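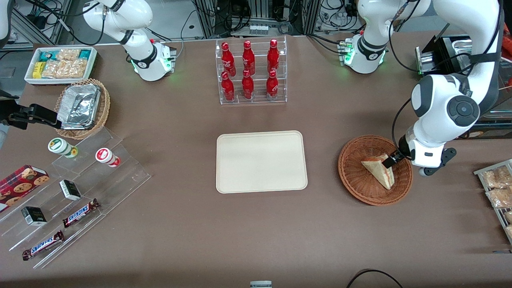

Manipulation Lab — Bench Notes — Gripper Comparison

Sunday, November 15, 2020

Continuing from the February notes on soft goods. Question for today is whether the Storkon two-finger gripper can stay on both arms for the snack layout, or whether the left arm should go back to the Trutau with the wider pads. Controller is the Salinas build for both. No change to the arm firmware.

Layout is the mixed one: bottles on the two-step rack at the back, stepped acrylic stand on the front left, beige tray in the center, baskets within reach of each arm. Sandwich in the left arm's basket, upright, cut edge exposed. Anyone repeating this should set the sandwich the same way. Laid flat it is a different problem and the numbers do not carry over.

Left arm, sandwich, Storkon fingers. Approach is from above into the basket. Closing force at the default setting crushes the bread and pushes filling out at the cut edge. Went down to 30 percent of default and repeated. 10 attempts, 4 clean lifts, the rest slipped at the rim or came up tilted. The slips were all on the first centimeter of travel, so slower lift was tried next. Slower lift made no difference I could measure. Moving the contact point lower on the bread did, but then the finger tips touch the basket weave and the force reading is useless until they clear it.

Left arm, same sandwich position, Trutau fingers. Pads are softer and the marks on the bread are shallower. The body is wider across, though, and on two attempts it caught the basket rim on the way down. Would need a bigger basket or a steeper approach. The steeper approach runs the wrist joint close to its limit and the Salinas controller stops with fault 303. Cleared it by hand each time. The fault text says joint limit but the logged angle is inside the limit by several degrees. Suspect the soft limit table was never updated after the arms were remounted. To check before anything else is blamed on the gripper.

Right arm, Storkon only. Horizontal approach to its own basket. Bagged items are easy if there is air in the bag. Foil is not. The fingers close on a fold, the fold flattens, and the width reading says the object is gone. Raised the lost-object threshold, which fixed foil and broke small boxes. Needs to be set per item. Candy bars on the stepped stand were fine across the short side. Along the long side the tips hit the acrylic lip.

Bottles not attempted today. Same for the bagged pastries on the far right.

Camera. The fixed view is good enough for labeling but the left arm's large link covers part of the right side of the table, including some of the area behind the pastry rack. Somau wrist camera would help and the bracket fits the Storkon flange. It does not fit the Trutau. Another point for staying with Storkon if the force problem can be solved.

Cable on the left arm should be checked at the joint cap before long runs. Cycle time with the reduced force is around 10 seconds per pick, acceptable.

Open:
Soft limit table on the left arm.
Per-item lost-object threshold.
Thin silicone sleeves on the Storkon tips, then repeat the sandwich set at the same force.
Bottles, both arms, after the sleeves are on.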